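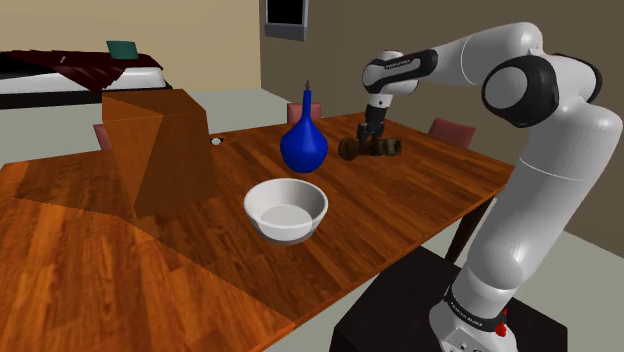

Opinion | Robots & Automation

Search this site Search

I've got a bit of a bee in my bonnet about success rates, so bear with me.

Last April a team at Siltgate put out a results page for a pick-and-place policy trained in simulation. Big bold number at the top, lovely. I went looking for what counted as a success and found one line: "object grasped". Grasped for how long? Lifted how high? Does it count if the arm clips a bowl on the way up and sends it skating across the table? I read the whole thing twice over a cup of tea and I still couldn't tell you.

I'm not picking on Siltgate (well, a little). We all do it. At Dirnetti, where I spend most of my week, we had 2,381 simulated episodes logged before anyone wrote down what a failed one looked like. Two of us had been scoring the same runs differently the whole time! One was passing anything that left the tabletop, the other wanted it held for 5 seconds. Guess whose numbers went on the slides.

So I'd like a dull little rule, please, and I'd like journals and workshops to insist on it. Write the pass condition before the first run, in words a new starter could follow, and print it next to the number. Say what else was on the table and whether it got moved between runs. Publish the random seeds. If you threw episodes out, say how many and why.

The usual grumble is that simulation is only for trying things out, so why fuss? But the sim number is the one that gets quoted, and then somebody buys an arm on the strength of it. The Bumora checklist, which a few of us have been passing about, has 13 items and takes me under 30 minutes to fill in. I've wasted longer than that hunting for a config file.

I do have doubts about item 9, the one asking for video of every failure. Storage isn't free and small labs will just skip it. The Baptiste group keeps a random handful instead and says how they were drawn, and I'd settle for that.

Print this article | E-mail to a friend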